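Granbridge City Archive Newsletter
August 12, 2020

Names of Harnen Square: Register Opens to Readers

The City Archive has completed the first stage of its work on the Harnen Square registration books, and the transcribed names may now be consulted by the public. The books record persons who were ordered to report to the square during the wartime occupation of Granbridge and who were sent from there to labor sites outside the region. They were kept by the municipal housing office and came to the Archive with that office's other papers, without an inventory. For 60 years they were stored under the heading of rent assessments, and readers who asked for them by their proper name were told that they had been lost.

The transcription contains 2,118 names. For most entries the books give a street address, an occupation and the date on which the person was told to report. In a smaller number of cases there is also a note on the return of the house key, entered in a different hand. Staff have transcribed these notes exactly as they stand, including abbreviations whose meaning has not been settled. 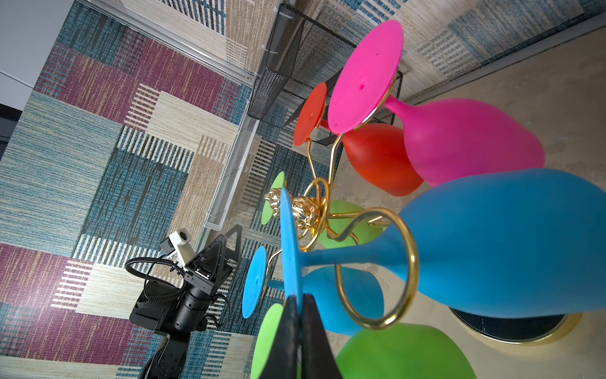
Colored stemmed glasses hanging from a gold wire rack.

Harnen Square is today one of the busiest crossing points in the city. Several bus lines meet on its east side, and the arcade along the north side is occupied by shops and cafés. The paving was renewed when the tram tracks were taken up, and little remains at ground level from the period of the registers. The exception is the row of granite curbstones in front of the former Jacobs department store, where those waiting were made to stand in order of their house numbers. The stones are worn and bear no inscription. Many residents who pass them daily have never had reason to ask what they are.

The Archive has received questions about a permanent marker at this location. A proposal was sent to the city in January and has been referred to the department responsible for public space. It calls for a low plate set flush with the paving, giving the dates of the assemblies and a reference to the register. It does not call for a list of names on the square itself. Several families have asked that their relatives not be named in a public street, and the Archive considers that this wish should be respected. Other families hold the opposite view — in some cases strongly — and their letters have been forwarded together with the proposal.

Bart Hermans, head of the reading room, has prepared a short guide to the register. It explains the columns of the original books, the spelling of street names that have since changed, and the limits of what the entries can show. "A name in the book tells us that a person was ordered to come," he writes in the introduction. "It does not tell us that the person came, and we ask readers to keep that difference in mind."

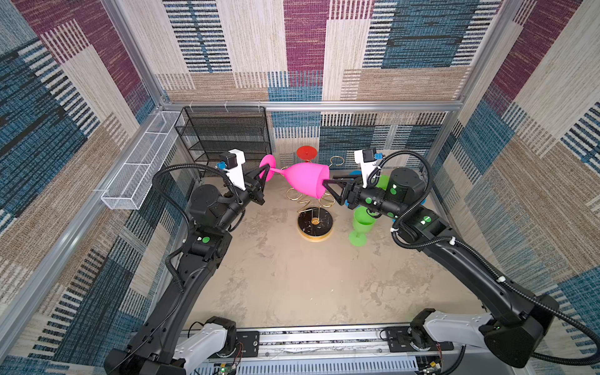 Patchwork fabric panels in maroon, blue, beige and tan.

The question is a serious one for family research. Of the persons registered, many can be traced in the postwar population rolls under the same address. Others appear in the files of the Cevov labor camp, which are held by a separate institution and can be requested only in writing. For a considerable group no later record has been found in either collection. The Archive does not draw conclusions from such gaps and advises readers against doing so on the basis of the register alone.

Errors in the original books have been left in place. Where a surname is clearly misspelled, the likely form is given in brackets after it, so that a search will find both. Readers who recognize a relative and can supply a correction are invited to fill out the yellow form at the desk. A copy of a birth certificate or similar document is helpful but not required.

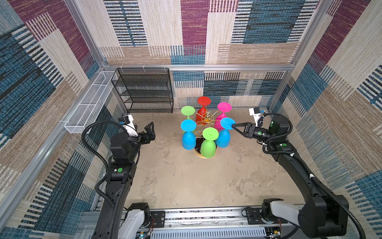
In connection with the opening, the Archive will offer a guided walk along the route between the old housing office and the square. The walk has 8 stops and takes just over an hour. It begins at the side entrance on Mint Lane, passes the school building where the first assemblies were held, and ends at the curbstones. Participants will receive a folded map showing the street names of the period beside those in use today. Groups are limited to 14 persons, and registration at the front desk is necessary. The route includes a flight of steps behind the school; visitors who prefer to avoid it can be directed along the canal and will rejoin the group at the next stop.

The original books are fragile and will not be issued. Readers may use the transcription at the two terminals in the reading room or request a printed extract for a single surname. Extracts are free of charge for relatives. Requests by mail should state the surname, any known address in Granbridge, and the name and return address of the person making the request.

Work on the second stage, which covers the loose sheets found at the back of the books, is in progress. These sheets are mostly lists of household goods and are harder to connect with particular persons. They remain closed to readers until they have been cleaned and numbered.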